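Kikus - Beobachtungsdaten aus dem Gemeindewald Urnalach

Stand: April, Version 6

Inhalt

Kikus ist eine Sammlung von Wildbeobachtungen, die von den Bewohnern der Dörfer Urnalach und Harkeck gemacht wurden. Beide Dörfer verwalten den Wald gemeinsam und entscheiden selbst, wie viel Holz und wie viel Wild entnommen wird. Die Daten sollen bei dieser Entscheidung helfen. Sie umfassen 600 Einträge von 40 festen Wegabschnitten.

Dateien

beobachtungen.csv - ein Eintrag pro Zeile, Trennzeichen ist das Semikolon
wege.csv - Nummer, Länge und Waldtyp von jedem Wegabschnitt
arten.csv - Artenliste mit deutschem und lateinischem Namen

Felder in beobachtungen.csv

weg_nr: Nummer des Abschnitts
monat: 1 bis 12
art: Kürzel nach arten.csv
anzahl: gesehene Tiere, bei Spuren bleibt das Feld leer
nachweis: S für Sichtung, F für Fährte, L für Losung

Erhebung

Jeder Abschnitt wird einmal im Monat begangen, immer vor 9 Uhr morgens. Bei starkem Schneefall fällt die Begehung aus und wird nicht nachgeholt. Die Bögen auf Papier hat Vendula Hrubý abgetippt, geprüft hat sie Eduard Šindelář. Unleserliche Zeilen haben wir weggelassen.

Bekannte Mängel

Die Abschnitte am Bach Sial sind im Winter schlecht erreichbar, dort gibt es Lücken. Rehe und junge Hirsche wurden in den ersten Bögen manchmal verwechselt. Eine Dichte der Bestände soll man aus den Zahlen nicht berechnen, dafür sind die Wege zu ungleich verteilt.

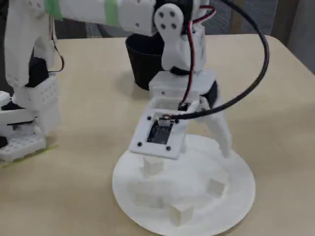

Für Vergleiche zwischen den Monaten empfehlen wir, nur die Wege zu benutzen, die in allen 12 Monaten begangen wurden. In wege.csv sind sie mit dem Wert 1 in der Spalte "voll" markiert.

Nutzung

Die Daten dürfen für Forschung und Unterricht frei benutzt werden, mit Nennung der beiden Gemeinden. Genaue Standorte von Horsten und Bauen sind nicht enthalten - bitte fragen Sie auch nicht danach. Korrekturen nimmt Eduard Šindelář entgegen, am besten mit Wegnummer und Monat.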